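Robot Learning from Simulated Demonstrations
Handout for Week 5: randomising what the robot sees
Revised July 29, 2022

Right, so last time we got as far as the baseline policy and I promised we'd look at why it does so poorly when you change the wallpaper. This handout covers that, plus the bits of the Wandurska paper I skipped over (sorry, I ran out of lecture).

Quick recap. We train on simulated demos of a two-armed robot working with a small cabinet with drawers. The policy gets camera images and joint angles and spits out joint targets for both arms. In the Tristholm setup there's a wrist view as well as a view from up on the body, and the two are encoded separately before being joined. A wrist view is a funny old thing to learn from. Half the time it's got no drawer in it at all, just walls and a bit of sky past the fingers. 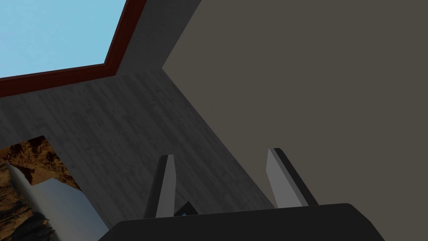
Now, the baseline was trained on 1000 demos, all in one room with one set of textures. Test it in that same room and it manages 88 per cent of its trials. Swap the textures and it drops to 15. Same cabinet, same arms, same physics! The poor thing had learnt the colour of the background and was using it to work out where its own hand was, and you can't really blame it, because in training that worked a treat.

The fix everyone reaches for is randomisation. Every episode you redraw the wall and floor materials, the pictures on the walls, the lights, and the camera pose within limits. My favourite of these is camera tilt. I used to leave it out, thinking a real mount would never be that crooked, and then I spent a September in the Stelmakh lab with a mount that very much was. So now I let the head view roll a good long way off level and make the policy cope.

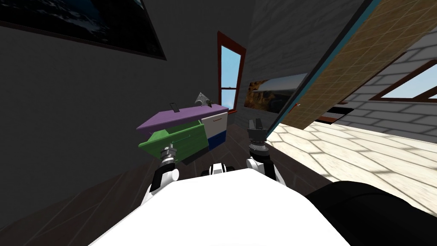 Keep the joint angles in when you do this. If the image is tilted and the policy has no idea where its arms are, you're asking it to solve camera calibration and drawer opening from one picture, and with a small encoder that's a big ask. With joint angles it can see the gripper, knows where the gripper should be, and has a fighting chance of sorting out the rest.

A few of you emailed to ask whether the wrist view needs randomising too, given that it moves so much anyway. I say yes, mainly for what's behind the fingers. Movement gives you lots of angles on the same few walls and pictures, and a network will happily memorise those. 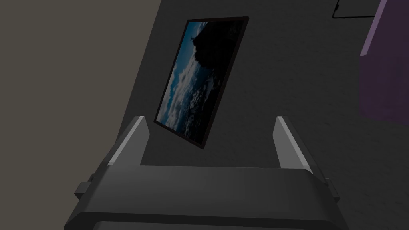
Drahomíra Koubek disagrees with me on this one, and she's asked me to put her side in. Her view is that you should crop the wrist view hard and leave the backgrounds alone, as anything beyond the fingertips is a distraction the network shouldn't be handed in the first place. She also reckons my randomised runs only look better because they train for longer. Fair cop on the second point, I hadn't matched the training steps. As for cropping, my worry is the approach, when the handle is still well away from the fingers and the crop may throw it out. Have a think about which of us you'd back, and how you'd set up a fair comparison.

If you want to try it yourselves, the Sotia config files are on the course page. Set the number of demos to 2000 for the randomised run and leave the encoder size as it is. Please change one thing at a time. I've marked enough reports where the lights, the textures and the learning rate all moved at once and the discussion section was pure guesswork.

One more tip: look at your episodes before you train on them. Open a handful, scrub through both views, and check that the arms and the cabinet are somewhere sensible. It's dull, but I've lost a whole weekend to a lighting range with a typo in it.

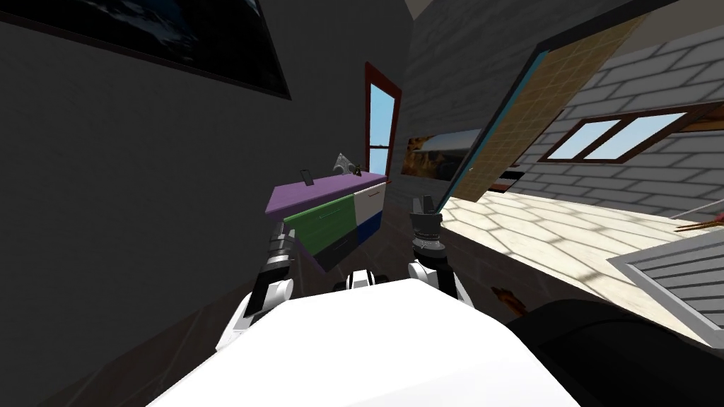
Reading for next week

Sections 3 and 4 of the Wandurska paper, and the appendix on camera pose if you're keen. Skip the proof, we'll do it together on the whiteboard. Bring one plot from your own runs, even an ugly one.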